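Storing trays upright: notes from the spring reorganisation

21 May 2025

Regular readers will recall that in March this blog set out a plan for the small back room at Isley, where craft materials, puzzles and serving trays had been kept together for several years. The work has now been completed, and the present entry records how the trays were dealt with. The shelving and the paper files will be treated separately.

The original arrangement was a single flat pile. It occupied one shelf of the Fostance unit and rose higher each winter. Removing a tray from the bottom of the pile required both hands and the temporary relocation of everything above it, and the result was that only the top two trays were ever used. The remainder were kept in good faith and seldom seen.

My first proposal was to purchase a dedicated rack. The Roltura catalogue lists one with a usable width of 343 mm, and the alcove beside the door measures 252 mm. The matter ended there, although Prapai Ratanaporn, with whom I share the room, was in favour of moving the door. The rack was not ordered.

The method finally adopted was to stand the trays on their long edges, one behind another, in the manner of files in a drawer. Each tray has a raised rim, and the rims keep the flat faces a little apart, so that a hand can be placed between them. A cork strip was laid along the base to prevent slipping. It was cut from an old Boonchu noticeboard and cost nothing. The whole operation took 20 minutes, excluding the time spent looking for the scissors.

Some decisions were also needed on condition. Trays with split rims were discarded. Those with scuffs or small chips were retained, as such marks do not affect their use, and a tray used for sorting beads or carrying seedlings need not be handsome. All were wiped with a damp cloth and left to dry overnight before being put away — a step I would recommend, having omitted it on a previous occasion and found a ring of mildew in April.

Colour has proved more useful than labels. The blue-green trays now stand together, with the yellow pieces behind them, and members of the household return things to the correct place without being asked. The patterned wallpaper, with its ferns and pale roses, has been left as it was.

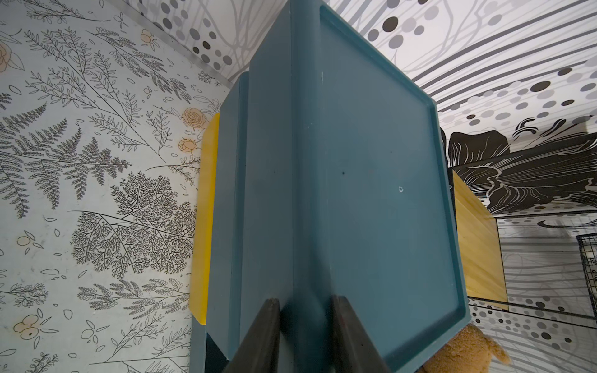 Should heavier trays stand at the front or the back?
At the back, against the wall, where they are less likely to tip and can support the lighter ones in front.

One matter remains outstanding. The round trays do not stand securely on their edges and have been placed on top of the Fostance unit until a wedge can be made for them. Prapai has offered to cut one from the remaining cork.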